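Search the course pages Search Go

Packing for Small Parcels – Handout 2: The Carton

Course teacher: Nelli Kettunen
Evening group and Saturday group use the same handout.

1. What we do in this unit

In the first unit we talked about what the parcel must survive on its way. Now we come to the carton itself. Please read this handout before the class and bring one small carton from home, any kind, used or new. It should be a folding one with four flaps on top. Shoe boxes with a separate lid are not useful for this exercise.

The aim is simple. At the end of the unit you should be able to take a flat carton, open it, square it, close the bottom, fill it and close the top, and the result should have straight sides. Many students think they can do this already. I thought so too, before I worked at the packing tables of Munteanu, where my cartons were sent back to me for a whole week.

2. Words we need

Panel: one of the four standing sides.
Flap: the part which folds over to make the top or the bottom. The short ones are minor flaps, the long ones are major flaps.
Score: the pressed line where the board is meant to fold.
Flute: the wavy paper inside corrugated board. It gives the strength, and it works best when it stands vertically.
Void: the empty space left after the goods are inside.

3. Preparing the place

Put the carton in the middle of the table, directly before you, and move the goods to the back. You need free space on both sides of the carton for your hands, because squaring is done from left and right at the same time. The items wait in one row at the back, in the order in which they will go in. A bag with soft contents, a fabric pouch and a small hard box are a good set for practice, as each of them behaves differently in the carton.
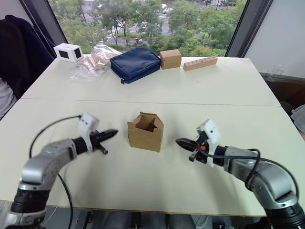
Before you fill anything, look down into the carton. The bottom must be flat and the four corners must look like right angles. If one corner is too narrow, press the two opposite corners toward each other gently, then let go. Repeat with the other pair. Do not press in the middle of a panel – the flutes are crushed there very easily and they do not recover.

4. The order of filling

a) Hard items go first, against the bottom, with the largest face down.
b) Pouches and padded cases go next. They may stand at the side if the carton is narrow.
c) Bags with paper or other soft contents go last. They can fill part of the void.
d) Close the flaps without tape and shake lightly. If you hear movement, open again and add paper.

The carton I give for practice may hold up to 15 items of the small kind, but please start with three. For wrapping paper we use the Bomus roll from the cupboard. Cut it, do not tear it.

5. Opening the flaps fully

The flaps of a new carton want to come back over the opening. Fold each flap outward along its score until it hangs by itself, and do this once before filling. With the flaps in the way you will be packing with one hand and holding with the other, which is slow.

A used carton has other problems. The score is already soft, and the flap can have a crease in a second place, where it was once folded wrongly. Check the rim of each flap as well. A small tear at the rim is acceptable if it does not reach the score. A tear which reaches the score will continue down the panel when the parcel gets weight on top, and such a carton should be used only for storage.
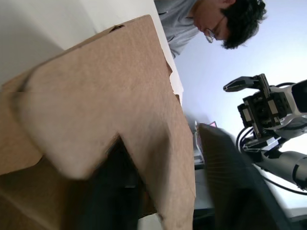 Fig. 2. Flap with a fold line, a small torn notch in the rim and a slightly frayed edge.

Frayed edges do not matter so much for strength, but tape does not hold well on them. Begin the tape on a smooth part of the board and let it go over the edge and at least a hand's width down the panel.

6. Homework

Prepare two cartons of the same size, one new and one used. Fill both with the same goods and write down for each: condition of the scores, condition of the rims, how much paper was needed. Half a page is enough. Hand it in on Saturday or put it in the Wiva tray near the door.

The cartons for sale at the desk are item 2275, size 119. Size 95 is finished until January.

Comments (3)

Yi-chun Cheng: Thank you for the handout. In point 4, if the hard item is taller than the pouch, should the pouch go under it?

Nelli Kettunen: No, keep the hard item on the bottom and put folded paper under the pouch, so that the top becomes level.

Mitetti: I tried the corner pressing with an old carton and one score opened completely. Do I tape it from inside or choose another carton for the homework?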